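Home Workshop Notes
Tips from an open day: what a suturing robot can teach you about knots, thread and small tools
Posted 20 July 2024

The open day at Nellard had a long line for the coffee and a short one for the surgical robot, so I spent most of the afternoon at the robot. The operator sat at a console with two hand controls and stitched a practice surface while a screen showed the instruments up close. People could ask questions while she worked.

I mend upholstery, sew on buttons and tie flies at home. Most of what I wrote down applies to those jobs, and some of it to trussing a chicken. These are the tips, in the order I got around to trying them.

Hold thread by the flat of the jaws
The operator gripped the suture well inside the jaws and kept it away from the very tip. With pliers or tweezers at home, the tip pinches hard on a tiny spot and will nick nylon or waxed thread. Take hold a little farther back. If your pliers have coarse teeth, slip a piece of thin leather over one jaw, or buy a smooth pair and keep it for thread only.

Wrap the tool, then pull
An instrument tie is the most useful thing I brought home. Use it when the tail is too short for your fingers.

Lay the needle holder or narrow pliers across the top of the work. Wind the long end of the thread around the tool twice. Open the jaws, take the short tail, and draw it back through the loops. Lay it flat and snug it down. For the second throw, wind once in the opposite direction. A third throw in the first direction will hold slippery thread.

Keep the loop loose until you have the tail. If it tightens on the tool too early, back up a little and let it relax. 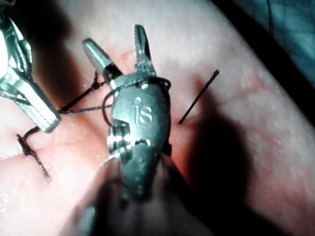 A reader, Upholstery Beginner, wrote in after the first version of this page went up: I tried the instrument tie on a chair seat with regular needle-nose pliers and the loops kept catching at the hinge. Switching to a pair with a slimmer joint fixed it. I also found that two wraps were plenty with cotton, but waxed linen wanted the extra throw at the end. Is there any trick for left-handers?

For left-handers, mirror everything. Hold the tool in the left hand and the long end in the right, and start with the tail on the side away from you. As for the hinge, wind the thread closer to the jaws and keep the long end short enough to control. Six inches is easier than twelve.

Leave a tail
Beginners trim too close. The operator told us to leave enough that a knot can settle without pulling through. On buttons I leave an eighth of an inch and bury it under the fabric. On butcher's twine I leave a full inch so there is something to grab when the roast comes out.

Light from the side
Bright light straight on will wash out pale fabric, and you lose the thread holes. Move the lamp low and to one side. Dark thread on a pale practice piece also makes mistakes easier to see. I learned on black thread and an old pillowcase, and I still test new knots that way.

Brace your hands
The robot scales down the operator's movements, so a big motion at the console is a small one at the tip. You can get a little of that at the kitchen table – rest both wrists on a rolled towel and move only your fingers. A bag of rice works too.

Practice material
The Bolura table had silicone pads for sale. They are good, but a cheap substitute is a kitchen sponge with a piece of felt glued on top. A banana peel is fine for a single evening. Throw it out afterward, and wash the needle.

Do not practice on yourself, on anyone else or on a pet. These are sewing and kitchen tips, and a real cut needs a doctor.

Looking after small pliers
Wipe them after every job. Wax and lint build up in the teeth and at the joint, and an old toothbrush clears both. Put one drop of light oil on the joint, open and close it a few times, and wipe off the extra. Kitchen tools get food-grade mineral oil. Store them with the jaws slightly open.

Going to an open day yourself
Arrive early and go to the demonstration first. The sign-in sheet at the door was on number 936 when I left, and the turns at the practice console had run out long before that. Bring a notebook and wear shoes you can stand in for 2 hours. Parking is free behind the main building. The next open day is in January.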